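8/13/19

Up at five thirty, in the shop before the lights were all on. The compressor had been left running overnight again. I drained the tank and wrote it on the board.

Most of the morning went to the Vlachopoulos castings. They want 400 flanges, faced and drilled, and the first crate has hard spots in it. I lost two inserts before break. Slowed the spindle down, took a lighter first pass, and after that they cut all right. Finish is fair. The print allows for it, but I would rather be inside by more than I am. Rimantas came over and ran his thumbnail across one and said it would pass. He has been right about that kind of thing more often than the gauge.

Gaurav wants a price on the Londel bushings by tomorrow. It's bronze, 3,000 pieces, and they are asking for a bore tolerance we can hold on the newer lathe and probably not on the old one. I told him to quote it on the newer lathe only and add the hours. He didn't like it. If we split the job between two machines we will be sorting parts for a week, like we did in April with the Zoltum order, and I am not doing that again.

Lunch in the truck. Ham, and the last of the tomatoes from Mother's. Called the dentist and moved the appointment.

Afternoon was the old lathe. The tailstock is out again, low by a hair, and it cuts a taper on anything over 8 inches. I shimmed it, put the test bar in, took a cut, measured both ends, pulled the shim and put in a thinner one. Four tries. It's close now. Žydrūnas stood and watched the last two and asked why we don't just scrap it. I said because it is paid for. He is a good kid and he deburrs faster than anyone we've had, but he leaves the chip pan for somebody else. Spoke to him about it. He went and emptied it.

Coolant smells. Sigita checked the mix and it was weak, so she topped it up, but it needs a full change and a cleanout. That means having the mill down most of a day. Put it down for after the flanges ship.

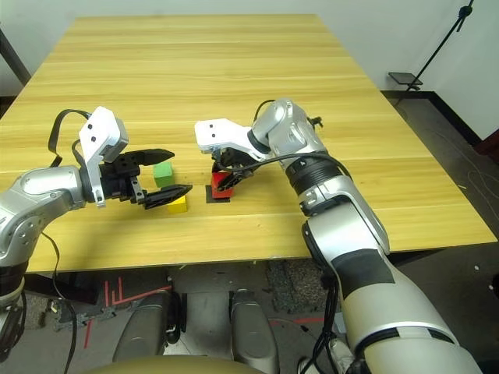 *Two arms, black grippers. Green cube, yellow cube.*

Heino called from Sistholm near quitting time. The bar stock is late — he can send up to 100 lengths this week and the rest when he gets it. I told him to send what he has. It's enough to start the shafts, and I'd sooner have the saw working than waiting. He asked after my knee. Fine, mostly. Stairs are the worst of it.

Swept up, covered the mill, home by six thirty. Rain on the way. The gutter over the back door is spilling again, so that's for the weekend along with the mower blade.

Need to order: inserts (two boxes), a half-inch reamer, way oil, hand cleaner. Find out who has the good deburring tool. It isn't in the drawer.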